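Open the Minute Books, and Index Them Properly

Jul 24, 2022

The Liem congregation has voted to release its council minutes for the years before the merger with Ornthorpe. I support the decision and have one serious complaint about how it is being carried out.

The minutes fill 63 bound volumes and come to 1,808 pages of usable text once the blanks and duplicate fair copies are removed. They cover admissions, discipline, the sale of pews, the dispute over the lay readers, and the long quarrel with Ornthorpe over who could examine a candidate for elder. Some entries were written in a private shorthand. Jamshid Rostami worked out most of it by comparing the draft books with the fair copies, where the clerk had sometimes written the same entry in full.

The current plan is to scan the volumes, post the scans, and stop there. A subject index would be left for later. My objection is that a scan without an index is open only to people who already know where to look.
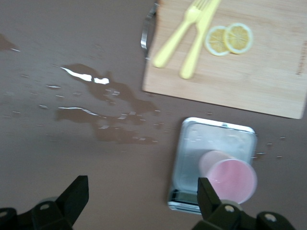
Church minutes are hard to use because a single case is rarely found in a single place. A complaint is raised in one meeting, deferred in the next, sent to a visiting pair of elders, and settled months later under a different heading. The member's name may appear once. After that the clerk writes "the matter from Fistell" and assumes everyone in the room will understand. The supper dispute is a good case. It began as a question of whether the common meal after the quarterly service was part of worship, and it ended as a ruling on who could be barred from it. The early entries concern tableware, and they are duller than they sound: whether each household should bring its own knife and fork, the way a picnic now runs on yellow plastic ones, or whether the church should own a set. The ruling on exclusion, which is the part that matters to a historian of doctrine, sits 70 pages further on and does not mention the meal by name.

Setareh Jafarzadeh has argued that an index imposes the indexer's views on the record. She is right that it can. The entry "discipline, see also charity" makes a claim about how the elders thought, and a reader may take it as fact. But the clerks did the same thing each time they chose a heading, and their choices are harder to check. An index can carry a note on method and can be corrected. The scans would still be there to check it against.

There is also the question of privacy. Several families named in the discipline entries still attend at Wandeck, where the Liem members moved after the merger. I would index those cases by subject and leave personal names out of the first release. The names would remain on the page for anyone who reads it. They would not be gathered into a list.

The cost is modest. Rostami's trial index of the first volumes produced 700 headings, a good share of them cross-references that later volumes can reuse. The shorthand key should be published with it, including the signs he could not read - a partial key with the gaps marked is more useful than a complete one with guesses in it.

The scans are due to go up in August. I would hold them until the trial index and the key can go up on the same page, and add the remaining index volume by volume as it is finished.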